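Re: [home-corners] what goes on the shelf behind the desk?
From: Odette Lemaire

Noémie Arnaud wrote:
> I've got the long shelf behind my desk cleared off at last and now I'm
> scared to put anything on it. My sister says one big thing, my mother
> says lots of little things. I have a flower painting, a few small plants
> and a vase I never use. Does the painting have to be hung? And are
> fake flowers really so terrible? I have up to 60 dollars to spend and
> would love to spend none of it.

Dear Noémie,

Please don't be scared of a shelf! I moved mine around all through April and the only casualty was a saucer I never liked. I'm going to side with both your sister and your mother, which I know is no help at Sunday lunch, but let me tell you how I ended up with mine and you can steal whatever suits you.

I started with the painting, and no, I didn't hang it. It's a poppy canvas, dark red flowers on a lot of yellow and orange, and it just leans on the wall at the back. I had the hammer out and everything, and then I leaned it there "for the night" and went to bed, and I have never picked the hammer up again. If yours wants to slide, put a strip of that rubbery drawer liner under the bottom edge. I had a roll left over from the kitchen – the Mivia kind, but any will do.

Then the vase. Mine is pale teal with flat facets, narrow enough that real stems always fought me in it, so in went the artificial ones, pink ruffly blooms on one side and a big spiky white one on the other. I used to be snobbish about fake flowers. What changed my mind was a hair dryer on the cool setting, which gets the dust out of the petals in a minute, and also bending the stems so they don't all stand at attention like they did in the store. The two little succulents in white pots went down low to the right of it, and my round-faced figurine with the rosy cheeks has the corner in front of the canvas, where I can say good morning to him. My tea lives there too, when I'm working.

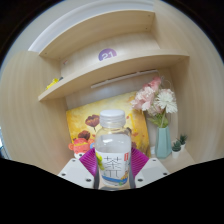 Thiện La wrote back to me off-list that leaning is fine but the canvas should be kept out of strong afternoon sun, and that anything you drink from belongs on a coaster at the front edge, well away from the paint. I've since bought a cork one. He also thinks the tallest thing should never stand dead center, and I've tried it both ways and I have to agree with him.

As for the 60 dollars, keep it in your purse for a month. Live with the painting and the vase first, then add your small plants one at a time and see which evening you stop fiddling. If you do give in, Tessier had plain white pots in the spring, small ones, and they make mismatched plants look like cousins. I'd skip the matching tray. I bought the tray. It is under the sink with sponges on it.

One more thing – leave a bare stretch somewhere, about as wide as your two hands, for mail and keys and whatever you're carrying when the phone rings. Otherwise it all lands on the succulents.

Do tell us how tall your vase is, and which way the window faces.

Warmly,
Odette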